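How to clear and seal a stone-effect worktop

A worktop that gets used every day picks up a film of grease and limescale that ordinary wiping only moves about. The method below is the one I use on sealed stone and on the speckled composite tops sold by Duvwood. It takes one afternoon, plus a night for the sealer to harden. Check your maker's leaflet first. Some tops come ready sealed and need only the cleaning part.

What you need

Washing-up liquid
Two microfibre cloths and one old cotton towel
A plastic scraper
A stone cleaner marked as pH neutral
Water-based sealer, 700 ml
Gloves

Step 1. Clear the top

Take everything off, including the small things that gather at the back. Put them in a box in another room so they don't creep back while you are working. Wipe up crumbs with a dry cloth.

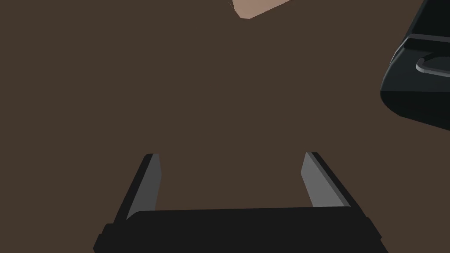
Step 2. Lift the dried-on bits

Lay a warm, damp cloth over any hard spots and leave it for ten minutes. Push the scraper along at a low angle. Never use a metal blade, even on a stubborn spot. If it won't shift, wet it again and wait.

Step 3. Wash

Use a small squirt of washing-up liquid in a bowl of warm water. Work from the back to the front in straight strokes and rinse the cloth often. Go over it again with clean water, then dry with the towel. Vinegar and lemon juice are fine on glass but will dull marble and limestone, so keep them away.

Follow with the stone cleaner as directed on the bottle. Let the top dry completely. In February I leave mine overnight with the heating on low.

Step 4. Do the water test

Put a teaspoon of water on the part you use most and leave it for fifteen minutes. If it sits in a bead, the old sealer is still working and you can stop. If it leaves a dark patch, carry on once the patch has dried out.

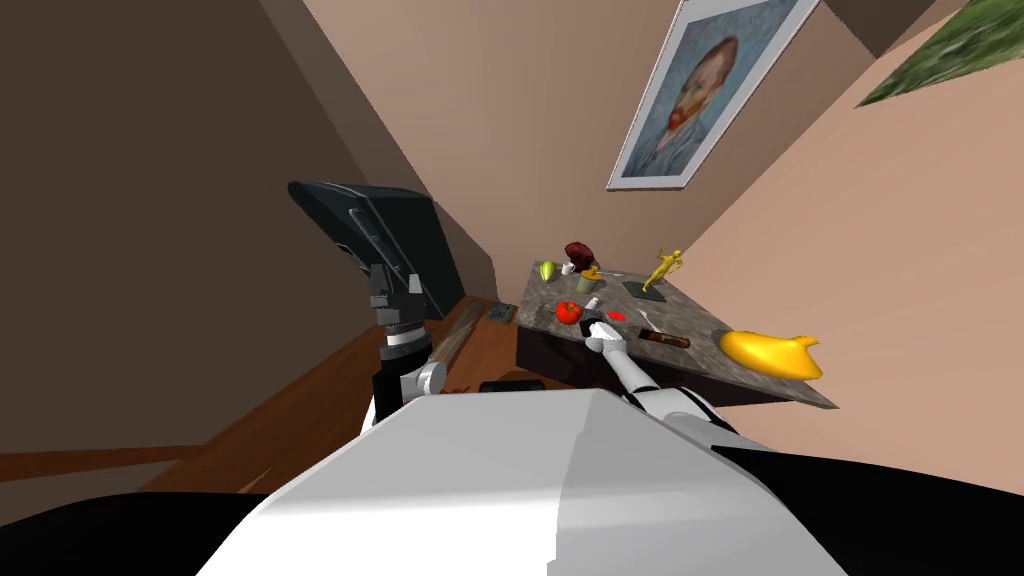

Step 5. Seal

Open a window. Pour a little sealer on a clean cloth and spread it thinly, one arm's width at a time. After five minutes, buff off whatever has not soaked in. Sealer left to dry on the surface goes cloudy and is a nuisance to remove. Give it 2 coats, with an hour between them.

Keep the top dry until the next morning. Use a board and a trivet as usual after that, and repeat the water test every six months or so.

Arben Atanasov, Trernarberg Home Notes. Updated 2020-04-13. Contact | Copyright | Back to top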